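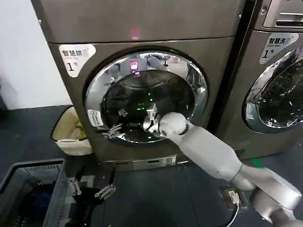
My robot budget has a new tab in it, and the tab is called "everything that isn't the robot." I've been planning this laundry project in my head for most of a year, and up to September 2023 my plan was one line long: arm, gripper, done. Then I spent an evening with a floor plan and a tape measure and the list just kept growing! Power was the first thing I'd missed. An outlet set into the floor in front of the machines, with a cable already trailing out of it, sounds like a detail until you try to draw the path a mobile base would take, and then it's the only thing on the drawing. Outlets, cable covers, floor mats, labels for the machines, spare baskets. All of it costs money and all of it takes longer to order than you'd think.

So, the new tab. I'm sharing it mostly in words because the actual spreadsheet is a mess of colors that only make sense to me.

## Arms: rent first

I had my heart set on buying a pair of arms outright. Drendania does a rental with the option to buy at the end, and a big chunk of what you've paid comes off the price. I went back and forth on this for weeks. Buying is cheaper if the project lasts. Renting is cheaper if I find out in month two that I picked the wrong reach, and I think there's a fair chance of that, because front loaders are low and their doors swing a long way out.

Reach is where I'd tell anyone to start, by the way. Before payload, before speed. Laundry doesn't weigh much when you move it a piece at a time. But the hand has to get to the door rim, then clear the door as it opens, then go into the back of the drum, and those are three very different places for an elbow to be.

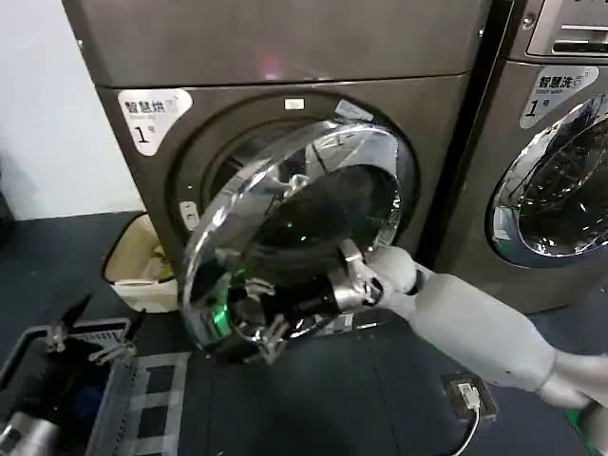
*Gripper on the rim of the open dryer door, clothes in the basket at left.*

Two arms or one? I had two in the plan, then one to save money, and now I'm back to two. With one arm you spend your life putting things down. A second hand can stay over by the basket while the first one deals with the door, and I'd rather cut something else. (I cut the fancy cart. Sorry, fancy cart.)

## Grippers: buy more than you need

I priced metal-fingered grippers from Funus and a softer set from Koskela, and I'm getting one pair of each. The metal ones look great for doors and handles. The soft ones ought to be kinder to a sweater. My worry is swap time - if changing hands takes 18 minutes with a hex key and a lot of muttering, I won't do it, and I'll end up using whichever pair is already on. Koskela sells a quick-change plate that fits both, so that went on the list too.

Spare fingertips: I've put down $300 for the first batch. They're a wear part, so they get their own row where I can see them.

## The machines themselves

I nearly forgot these. I was going to practice on my own washer and dryer at home, which would have meant no clean towels for as long as the project ran. A secondhand pair is a much better idea, and here's what I'm looking for:

- Front loading, both of them, side by side
- Doors that open wide and stay where you leave them
- Enough free floor in front for the base to turn
- A lint filter I can reach without moving the robot

Check which way the doors swing! I drew my layout with both machines pushed right together and didn't think about what an open door does to its neighbor. Depending on the hinge side, one door can end up hanging right beside the other machine's opening, and your lovely wide approach is suddenly a narrow one. 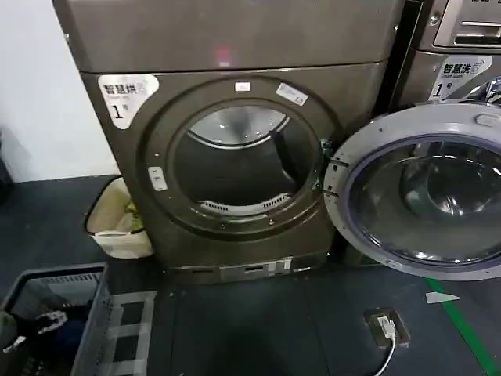

I've left 40 inches of clear floor in the drawing past the widest point of either door, and I may bump that up once I've got the real base measurements from Ornasov. They're quoting me on the mobile base and a lift column. The lift is the most expensive single line after the arms, and I keep looking at it, and I keep leaving it in. Drums are down low and control panels are up high, so a fixed height would have me choosing between them.

## Small stuff

Cable, tape, bins, a cheap stool, a box of old T-shirts in dark and light colors. I set aside $100 for this and it's nearly gone on paper already. I'd double it if you're copying my numbers.

Delivery on the arms is the long wait, so those get ordered first, then the base. The secondhand machines come last because I have nowhere to put them until the garage is cleared out. I've started on the left-hand wall. There is a kayak.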